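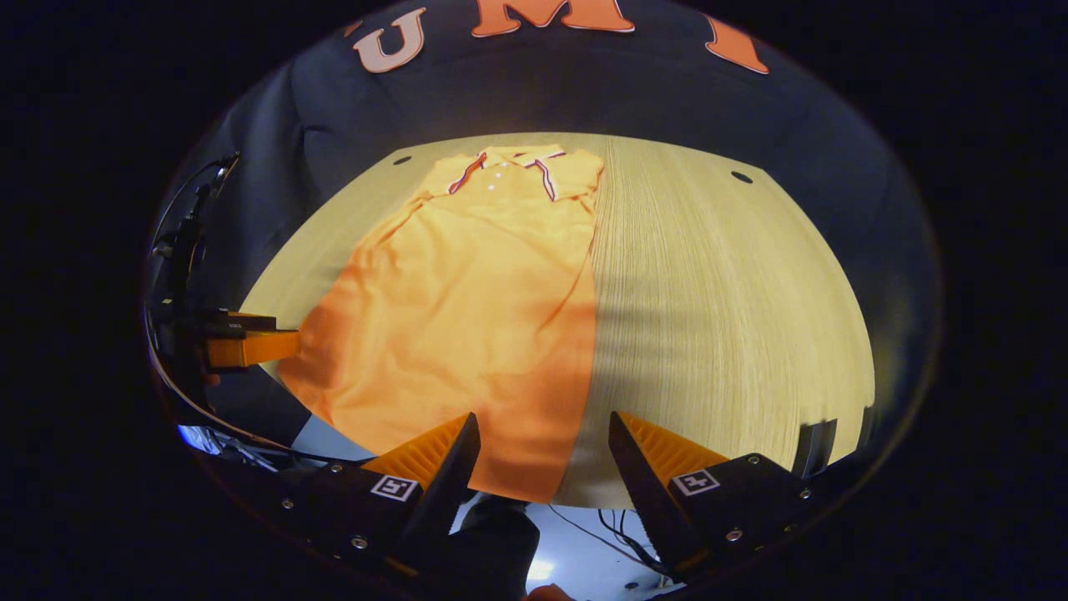
Zunstead, January 25, 2026

Truck project, engine bay and front brakes. Continuing from the December pages. Krisztina has the other notebook, so torque values from the teardown are not repeated here.

Block is back from Serkow. Bores honed to the first oversize, deck cleaned up, new cam bearings in. Mingxuan checked the bores with the dial gauge before we signed for it. All six inside the limit on the machinist's sheet, number four slightly wider at the bottom than the top. Not enough to send back. Wrote it on the inside of the parts cabinet door with the rest.

Main bearings: plastic gauge strips on every journal, caps pulled down in three steps, dry. Rear main reads tighter than the others but within spec. Repeated it with a fresh strip after wiping the shell and the saddle, same reading. Leaving it. Crank turns by hand with all caps tight and no seal fitted. With the rear seal in it drags for the first part of the turn and then frees up. Man-lok says this is normal with the rope type. I would still like to see it after a night sitting in oil.

Ring gaps: top rings needed filing, seconds were fine out of the box. File one side only, deburr, check again. Set number two was marked wrong on the envelope, so anyone picking up this job should go by the tags wired to the pistons and ignore the envelopes.

Odometer when the cluster came out was 1,663, which is past the rollover at least once. The owner's logbook has an oil change at 2,182 with no year against it, so that entry belongs to an earlier lap. Of no use for estimating wear. The cam lobes tell more: two intake lobes are visibly rounded and the lifters under them are dished. New cam is on order through Dagdag. They offered a grind with more lift. Declined. The truck will pull a small trailer and spend most of its life below highway speed, and the carburetor is staying stock.

Front brakes. Left drum turned true. Right drum has a hard spot that the lathe skips over — you can hear it on every pass. Graziella tried a slower feed and a sharper tool and it still left a raised patch. Replace the drum. Wheel cylinders on both sides honed, but the left one has pitting where the cup rides, so that gets replaced as well. New hoses either way. Steel line from the junction block to the right front was kinked behind the crossmember and had been bent back by somebody at some point. Made a new one from coated tube, double flares, one remake after the first flare came out lopsided. Check the clamp block on the flaring tool before the next one, it is slipping.

Wiring. Traced the headlight circuit from the switch forward. Voltage drop across the dimmer switch was bad enough to explain the dim left lamp without looking further, but the ground at the radiator support was also painted over. Scraped to metal, star washer, grease. Dimmer is to be swapped for the one Princess Estrella pulled from the parts cab. Bench checked that one, both positions good.

Paint on the block: two coats of the Trollenetti enamel, the gray. First coat went on too cold and sagged under the distributor boss. Sanded that area and shot it again. Masking is still on the water pump face.

Open items:
Rear main seal, check drag again before the pan goes on.
Right front drum, left wheel cylinder.
Cam and full set of lifters. Do not reuse any of the old ones, including the ones that look good.
Oil pump clearance has not been measured. The feeler set is missing the thin blades, bring the one from home.
17 head bolts in the tray, and I had 13 cleaned and chased when I stopped. Remaining four are in the solvent can by the vise.
Pilot bushing is too tight on the input shaft. Ream it, don't force it.

Engine stand front caster still sticks. Chock it before turning the block over.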